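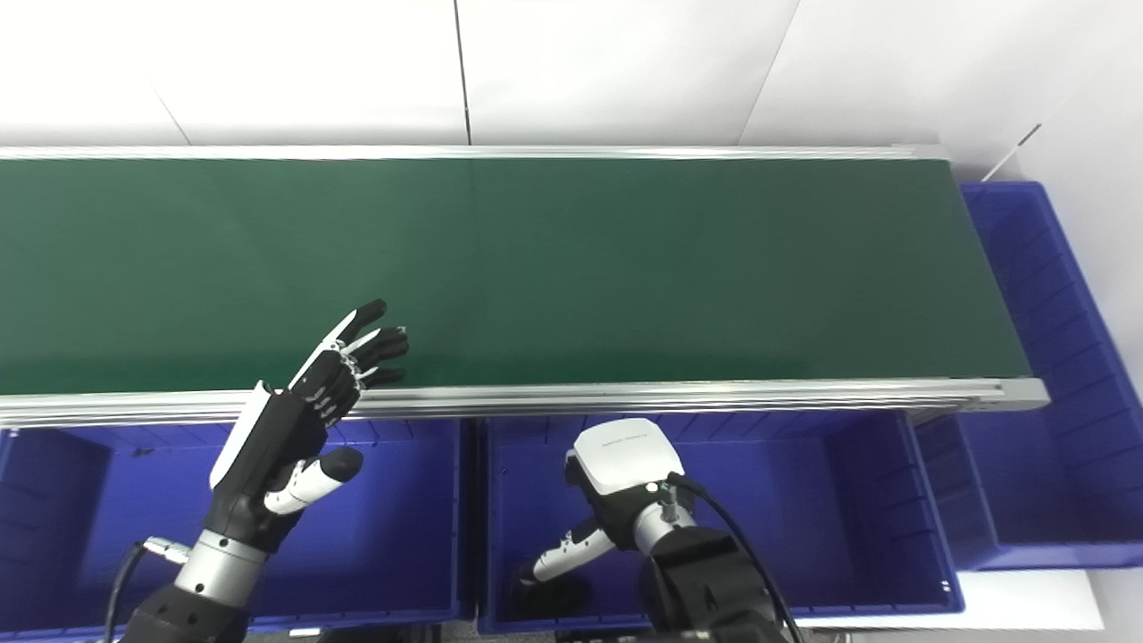

Customers kept asking for smaller lots, sorted before they reach the dock, according to the production office at Droler, a pump maker that buys flanges from Tullitz every month. Tullitz announced today that its new sorting line for metal flanges will open in February.

TULLITZ OPENS FLANGE SORTING LINE

2022-01-21 - The line is built on a green belt conveyor with aluminum side rails, made by Vornano. Blue plastic bins stand beside and below the belt and take the sorted parts. Until now, flanges were sorted by hand on 2 benches in the packing hall. 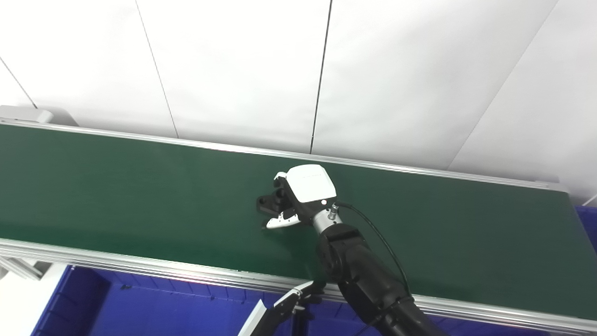 The belt can handle up to 400 parts an hour. Each order is split by size and bore, then packed in lots of six or more. The old minimum lot was 1000 parts, and it stays available at the same unit price. Small lots carry a handling charge, listed in the new price sheet.

The first part to go over to the new line is the black two-bolt flange with a center bore. Round and square flanges will follow once the bin labels and packing slips have been changed.

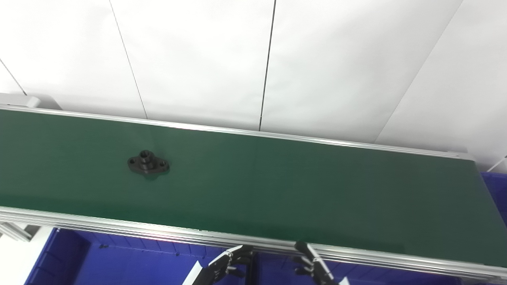

Pathak, which repairs farm equipment, said it would order in small lots from the start but wants the bore size printed on every bag. Tullitz will add the bore size to bag labels for all two-bolt flanges.

Orders for small lots can be placed through the Tullitz sales office. Existing orders will ship as planned - no changes are needed on the customer's side.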